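Berneslow Town FC — matchday FAQ

Last updated 7 August 2025. Same questions keep coming in so putting them all in one place. If yours isn't here try the ticket office, mornings best.

Where do you play now?

Still Kerkthorpe Road. The move to Laltonness is off for this season at least, planning not through. Anything you read on the forums about a groundshare is old news.

What's the capacity?

3,000, of which 83 seats are held back for away supporters in the main stand. Rest of the away end is standing. Home seats go first for derby games, so don't leave it till Friday night.

What time do gates open?

Ninety minutes before kickoff. An hour for midweek games. Turnstiles on the Marti end open later than the others, so if you're early walk round to the main stand side.

Can I pay on the gate?

Yes for league games, card only. No for the Laltonness derby and no for cup ties past the second round — advance tickets only, and they will turn you away.

How do season tickets work?

Covers all home league games. Not cups, not friendlies. Your seat is kept for the first home cup tie but you have to buy it by noon two days before, then it goes on general sale. Installments available until the end of September, nothing after that.

I lost my season card.

Email the office with your seat number and they'll cancel the old one. Replacement is free the first time, small charge after. Paper ticket for the next game if the new card hasnt arrived.

Do kids get in free?

Under 5s free, on a lap. Ages 5 to 13 pay the junior price and need an adult with them. 14 and up can come alone. Bring something with a date of birth on it if your 14 year old looks 11, the stewards do ask.

What happens if a game is called off?

Before kickoff: ticket is good for the new date, no need to swap it. Abandoned before half time: same thing. Abandoned after half time: half price for the replay, hang on to your ticket. Refunds only if you can't make the new date and you tell us within a week of it being announced.

Pitch inspections are usually early morning. Result goes on the home page first, then everywhere else.

Parking?

Club lot is permit holders and blue badge only. Street parking past the railroad bridge is free after noon on weekends. Please dont block the driveways on Kerkthorpe Road, cars do get towed and we can't do anything about it.

Is there a train?

Berneslow station, 13 minutes on foot, uphill on the way there. Last train after an evening game is tight if there's extra time. Check before you travel.

Can I bring food and drink?

Food yes. Water in plastic bottles yes, lids on is fine. No glass, no cans, no alcohol from outside. The bar under the stand closes at kickoff and reopens for half time.

Bags?

Small backpack OK, will be searched. Anything bigger goes in the bag drop by Gate 2 — free, but there's a line after the final whistle. No suitcases at all. Yes we have been asked.

Flags and banners?

Fine if they don't cover an exit or an ad board. Anything bigger than a bedsheet, email first and bring the fire certificate. Poles have to be plastic and shorter than you are.

Which shirt is this season's?

Home is green with the white collar. Away is all yellow. Last season's away is reduced in the shop, mostly small sizes left. Printing takes a few days before the season starts and is done while you wait after that, except on derby day.

Can I return a printed shirt?

Only if we got the printing wrong. Unprinted is fine, 28 days, tags on, with reciept.

How do I wash it so the number stays on?

Inside out, cool wash, no tumble dryer. Don't iron over the print. Most of the peeling ones we see have been through a dryer.

How can my child be a mascot?

Ages 6 to 11. Form is in the shop. Waiting list is long for Saturdays, much shorter for midweek. Kit is included, boots aren't. Siblings can go on the same form and we try to keep them together, can't promise.

Do players sign autographs?

Usually after the game by the tunnel gate, once they've warmed down. Depends on the result, frankly. Open training in the school break is a better bet — dates go up on the home page.

Do you stream games?

Audio commentary for every league game, free. Video only for viewers overseas and not for cup ties. If the stream drops, refresh the page before emailing, it nearly always comes back.

Lost property?

Kept in the office for a month, then it goes to the charity shop. Describe it in your email, "black coat" isn't enough. Phones and keys we hold longer.
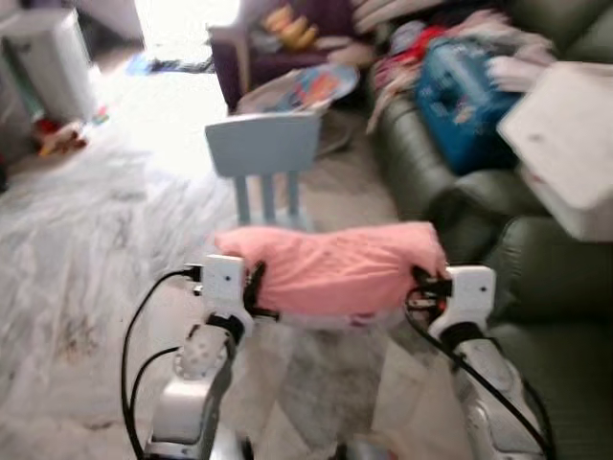

Pink fabric item, held up at both ends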